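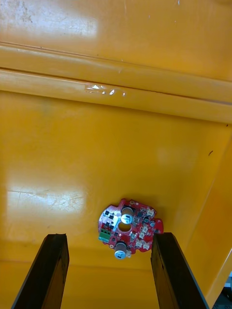
黄色いビンの底に置いた赤い基板と、手首カメラから見た指先

ザハルチェンコ・ハンナ様

いつもお世話になっております、ロボット部「Bosby」のシャーメイン・カバです。9月分の活動報告をお送りします。先月は文字ばかりで読みにくかったとのことなので、今回は写真を先頭に持ってきました!

まず、いちばん大きな話から。大会の課題「Mangundap」の部品回収に、やっと本腰を入れて取り組めるようになりました。ビンの中から基板をつかんで、隣のトレーに移すという課題です。言葉にすると簡単そうなんですが、これがなかなか手ごわくて(毎回だれかが頭を抱えています)。

苦労しているのは、やっぱり光の反射です。写真でも左のほうの底が白く光っていますよね。天井の照明がこんなふうに映り込むと、認識プログラムがそこを部品だと思い込んで、何もない場所へ指を下ろしに行ってしまうんです。底の細かい傷まで拾ってしまう日もありました。露出を下げたら今度は黒い指の輪郭がつぶれてしまって、いまは明るさの違う画像を2枚撮って重ねる方法を試しています。処理は少し遅くなりますが、見当違いの場所に突っ込む回数はだいぶ減りました。

つかみ方も変えました。前は基板の真ん中を狙っていたのですが、写真の基板には背の高いコンデンサが立っていて、左の縁には緑の端子台もあります。上から雑に挟むと部品に力がかかるので、縁のどこなら挟んでいいかを先に決めて、指の角度をそれに合わせるようにしました。この「挟んでいい場所」を決める作業は1年生が担当しています。最初は不安そうだったのに、今では私よりずっと厳しくて、「先輩、そこはだめです」と止められます。うれしいような、くやしいような。

学習用の画像は、今月の終わりで3,808枚になりました。ラベル付けは部員11人で分担しています。日曜日に集まって一気にやったのですが、後半になるほど枠の引き方が大ざっぱになっていたので、そのぶんは来月見直します。これからは一度にやる量を減らすつもりです。

お金のことも書いておきます。いただいた助成金からは、指先の交換部品を5組と、照明用の拡散板を買いました。指先は角が欠けやすく、思ったより早く減っていきます。拡散板はまだ取り付け金具ができていなくて、箱に入ったままです(すみません、来週には必ず!)。領収書は別便でお送りします。旅費にはまだ手をつけていません。

それから、Skarkeneckでの合同練習会に呼んでいただけることになりました。ほかのチームの機体を間近で見られる機会がほとんどなかったので、部員たちは今からそわそわしています。できればPrulturaの皆さんにも見学に来ていただきたいのですが、ご都合はいかがでしょうか。時間は午後1時からで、場所の詳細は決まりしだいご連絡します。

来月は、拡散板をつけた状態での撮り直しと、基板が裏返しになっているときの対応を進めます。裏返しのほうは、正直まだいい案がありません。一度指で押して壁に寄せてから挟む案と、最初から別の持ち方を用意する案で、部内の意見が割れています。私は壁に寄せる派です。ビンの側面が斜めになっているので、うまく使えば片側が浮いてくれるんじゃないかと期待しているのですが、反対派には「基板が傷だらけになる」と言われていて、まずは壊れてもいい基板で試してみることになりました。

何か気になるところがあれば、いつでも遠慮なくお知らせください。次の報告には、裏返しの件の結果も書きますね。

Bosby 代表
シャーメイン・カバ(Charmaine Xaba)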